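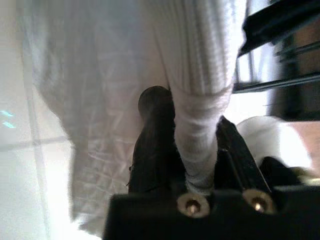 One member wrote in ahead of the meeting that the Toltwood swap was the best haul of cardstock she had ever brought home, and could we please do it twice a year! Everyone at the table agreed, so that went straight onto the agenda.

Minutes, Trerkholm Card and Stamp Circle, August meeting
Started 7 pm, 13 present

1. Last month's minutes
Read and accepted. One correction: the embossing powder was copper, not gold.

2. Toltwood swap
We'll hold a second swap in the spring, same hall if we can get it. Bring clean, flat paper only this time (the glitter got everywhere, though it was a lovely glitter). Stamp sets must be complete or marked as partial.

3. Hospital cards
Wonderful news here. The count for the year stands at 1109 cards, and the target is 2000 by the holidays. The ward at Moura has asked for more blank-inside cards and more birthday cards for kids. Agreed that flat designs are best, as anything bulky costs extra to mail. There was a long and very happy detour into watercolor backgrounds and whether they need two coats. No decision on that!

4. Die-cutting machine
The Ulten machine needs a new cutting plate. Cost is $70, approved from the raffle money. Until it comes, please use the thin dies and go gently.

5. Monthly challenge
The theme for next month is "One Layer, One Color." White counts as a color. Sentiments may be stamped or handwritten.

6. Other business
The lending box is short two acrylic blocks. Check your bags, please.

Next meeting is a Tuesday again, 7 pm. Bring scissors and a snack to share.

Closed 8:50 pm.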